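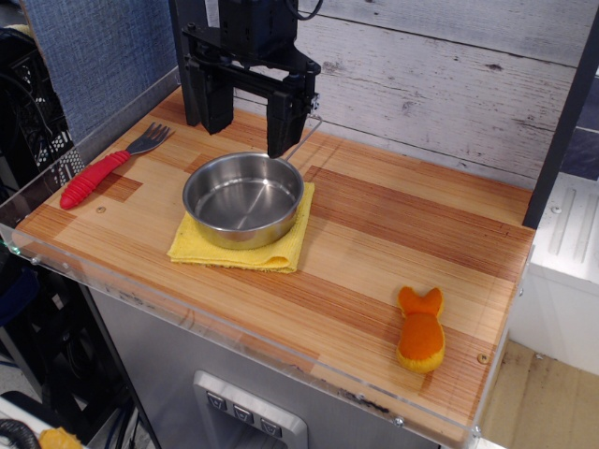 Steel pot on yellow cloth, wooden table.

Gullevholm Allotment Association
Minutes of the monthly meeting, August 13, 2023

Present: Tolera Lencho (chair), Yanti Lumbantobing, Osian Bowen, Wahyudi Ismail, Horácio Nogueira (minutes, again).

1. July minutes
Approved, after Osian asked that "ranted" be changed to "spoke." Changed.

2. Water
The bill came to 196, against 50 for the same month last year. Tolera asked whether anyone had left a hose running. There followed a long silence and a close study of shoes. Wahyudi will check the meter by the Kotau gate. Hoses are limited to evenings until he reports back.

3. Plot 14
Still under bindweed, which has now reached plot 17. The tenant of 17 is Osian, who spoke. Yanti has written to the tenant of 14 twice and got back a postcard from the beach. A third letter will go out, with the word "final" in it. Tolera noted that the second letter also had the word "final" in it.

4. Harvest supper
Yanti will make soup. Wahyudi offered zucchini. So did everyone else. Members are asked to bring anything that is not a zucchini. Bowls to be borrowed from the Majimbun hall, if they have forgiven us for the chairs.

5. Compost
Deferred from July. Deferred.

6. Any other business
Iva, the shed cat, has been sleeping in the seed drawer. Motion to buy a lid. Motion to buy the cat a bed. The second passed, four to one. Osian wished his vote recorded.

Meeting closed when it got too dark to read the agenda. Next meeting same place, Tolera to bring a lamp.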